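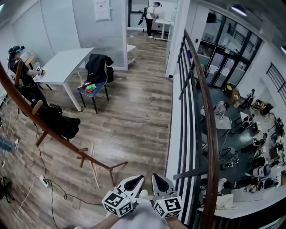
Algirdas Vanags held that a floor is designed twice, once for what it must carry and once for how it must feel underfoot, and that most complaints come from the second. His remark sets the order of this chapter. Strength is treated first and briefly. Stiffness and vibration take up the rest.

CHAPTER 8
Mezzanine and Intermediate Floors

8.1 Scope

A mezzanine is a partial floor placed between two main floors of a building and open, on at least one side, to the space below. The term covers storage platforms in warehouses, galleries in shops, and work areas in converted halls. The chapter deals with mezzanines framed in steel or timber and decked with wood boards or panels. Concrete decks are covered in Chapter 21.

8.2 Loads

The dead load consists of the deck, the joists, the main beams and anything fixed to them. It is found from the drawings and seldom causes difficulty. The live load depends on use, and use changes. A platform first planned for light storage may later hold desks, then shelving, then desks again. The designer should record the assumed live load on the drawings and on a plate fixed near the stair.

Point loads need a separate check. A shelf upright or a table leg may bear on a small area between two joists, where the deck alone must span. Boards laid across the joists share such a load poorly unless they are tongued and grooved.

8.3 Stiffness

Deflection is limited for the sake of finishes, doors and comfort. For a joist on simple supports under a uniform load, the deflection at midspan varies with the fourth power of the span. Doubling the span with the same joist and the same load per unit length therefore increases deflection by a factor of 16. Added depth is the usual remedy. For a rectangular section, stiffness varies with the cube of the depth and only directly with the width.

Take the Koppel hall, used as a worked case in Sections 8.5 and 8.6. Its joists span 3000 mm between main beams. The first layout gave adequate strength, but occupants at the open edge reported movement when others walked past. The edge beam had been sized for load alone.

8.4 Vibration

Footsteps apply a repeated force. If the natural frequency of the floor lies near the walking rate or a low multiple of it, the motion builds up.

Koppel Technical Texts. Contact the publisher for permissions. All rights reserved. Back to top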